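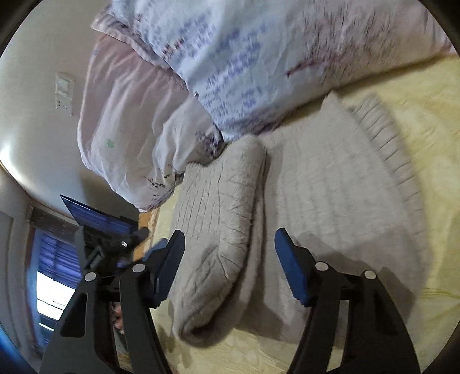

Drokotia Knitted Blanket – Beige
Bed Linen and Throws / Blankets / Item 3000

The Drokotia is a knitted blanket in plain beige, finished with a ribbed border. Declercq supplies it to guest houses, student residences and private households as an additional layer for use over a sheet or at the foot of a made bed. The neutral color is suited to both patterned and plain bedding.

Dimensions and fabric
Width: 126 cm
Length: 193 cm
Color: beige
Construction: knitted, ribbed border
Fiber: cotton and acrylic blend
Sold: singly or in packs of 2

Measurements are taken with the blanket lying flat and unstretched. Knitted goods relax with use, and small differences between pieces should be expected.

Use on the bed
The blanket may be folded into a band across the lower part of the bed or opened out beneath a duvet. For a band, fold the blanket lengthwise in half and then in half again, keeping the border edges together. Smooth each layer by hand before making the next fold. The blanket should not be pulled tight or tucked under the mattress for long periods – the ribbing will stretch along the tucked side.

Care
Machine wash on a gentle cycle in cool water with a mild detergent. Wash separately the first time. Do not bleach. Reshape while damp and dry flat. Hanging on a line is not advised. A cool iron may be used on the reverse, but the ribbed border should be left unpressed.

Store folded or rolled on a shelf. Rings, watch straps and rough fingernails may catch the knit. A pulled loop should be eased back through to the reverse with a blunt needle and must not be cut.

Related items
Plarska fitted sheet
Pornum duvet cover
Declercq mattress protector

Ordering and returns
Orders received before noon are prepared for dispatch the same working day. Unused blankets may be returned in their original wrapping. Washed items cannot be accepted – please check the color and size against the bed before laundering. The next delivery of this item is expected in March.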